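Rubrique : La maison | Qui sommes-nous

Bonjour et bienvenue chez Stonska ! Je range des bureaux depuis 3 ans, et j'ai commencé par le mien (une belle pagaille, à l'époque).

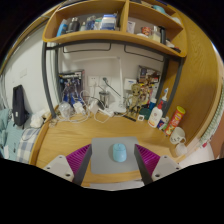
Depuis, j'ai aidé environ 900 personnes à retrouver leur plan de travail, à Stalcombe et ailleurs.
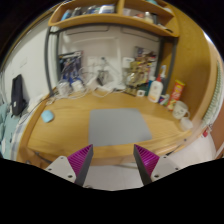
Ma méthode, Cillell, tient en 2 séances. On trie, on monte tout sur l'étagère, et devant il reste du bois nu et un tapis gris, quel bonheur !

Imprimer | Envoyer par e-mail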